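Talks > Workshop Evenings > Speaker notes > Braided sleeve on cables

Speaker notes: Sleeving and finishing cable ends
Rongrong Zhong, Whitcombe repair evening, November

Start at 7:10 even if people are still getting coffee. Doors close at 9.

Opening. Say who I am. I did harness work at Doltix for 14 years, mostly test leads and power leads for bench equipment. Now I fix things for people in town. Tonight is braided sleeve: what it does, how to cut it, how to finish the end so it stays put. No soldering tonight. If someone asks about connectors, that is the spring talk.

Ask for a show of hands: who has a cable at home with the sleeve pulled back from the plug? Wait for it. Most people will have one. Say that the end is where nearly all the trouble is. The middle of a sleeved cable can go for years with no attention.

What sleeve is for. It takes the rubbing so the jacket underneath doesn't have to. It keeps several wires together as one. It does very little against bending, and people expect it to. If a cable breaks inside right at the plug, new sleeve will not fix it. Say this twice, it comes up every time.

Kinds of sleeve. Pass the sample bag around now. Plain expandable braid first. Push the ends together and it gets wide, pull and it gets narrow. Let people do this with their hands before I go on. Then the split kind that wraps around and closes on itself, good for a cable with a plug you can't take off. Then the cotton one from the old iron.

Sizing. Measure the cable at the thickest place it has to pass, then look at the range on the package. Sleeve near the top of its range looks open and you see the jacket through it. Near the bottom it bunches. Aim for the middle. Cut it longer than the cable run, since it shortens as it widens. Show the Mirnimon offcut, which was cut to exact length and came up short.

Cutting. Scissors fray it. Ordinary scissors, good scissors, all of them. Use the hot knife, or wrap tape tightly where the cut goes and cut through the tape. Window open for the hot knife. Do one cut each way and hold both ends up so the back row can see.

Finishing the end. This is the long part, allow 20 minutes. Lay the work on the light-colored mat, because black braid on the dark bench is hopeless to see. 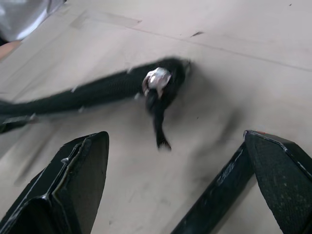
Keep the sleeve pulled snug while you fix the first end. If it slides back while you are working, the second end will never come out right. Fix one end completely, then smooth the sleeve down the cable hand over hand, then do the other.

Three ways to hold it:
Heat shrink. Best for most jobs. Slide it on before anything else. Everyone forgets once.
Metal ferrule or crimp band. Neat and strong, but a bad size cuts the braid. Test on scrap.
Whipping with thread. Slow. Looks right on old lamps and radios.

Then the things people do at home. Foil, electrical tape, a zip tie with the tail left on. Don't make fun of these. Tape is fine for a week. It goes gummy in a warm car. A zip tie is fine if it is snug and trimmed flush. Foil should not be anywhere near a bare conductor, say that plainly.

Frayed tips. If there is spare length, cut back to clean braid and start over. If there isn't, gather the strands, tape them down, and cover with heat shrink that reaches past the tape on both sides. Don't melt loose strands with a lighter. They turn into hard points that wear at the jacket.

Hands-on. 2 people to a mat. Each pair gets one black cable, sleeve, shrink, and a pair of cutters. Heat gun stays with me at the front. I used to let it go around the room and someone marked the Plenico table.

While they work, walk around. Check for shrink put on too late. Check for sleeve twisted on the cable, you can see it in the slant of the weave.

Questions I usually get:
Can I wash it? Wipe with a damp cloth, unplugged.
Does it make the cable safer? A damaged jacket is still a damaged jacket. Replace the cable.
How much should I buy? A short roll. I bought 500 feet once and I am still using it.

Close. Collect the cutters before people stand up. Scraps in the tin, not on the floor, the strands get into the vacuum. Sign-up sheet for spring is by the door.

Comments

Dale M.
Wish I'd read the part about sliding the shrink on first. Did mine last night and had to take the plug off again.

kettleandtoast
What width of tape do you use for the cut? Mine leaves glue on the braid.

Rongrong Zhong
Half inch, the paper kind. Leave it on and cover it with the shrink.

P. Orr
The split sleeve worked on my sewing machine pedal. Thanks.

Contact | Copyright Whitcombe repair evening | Back to top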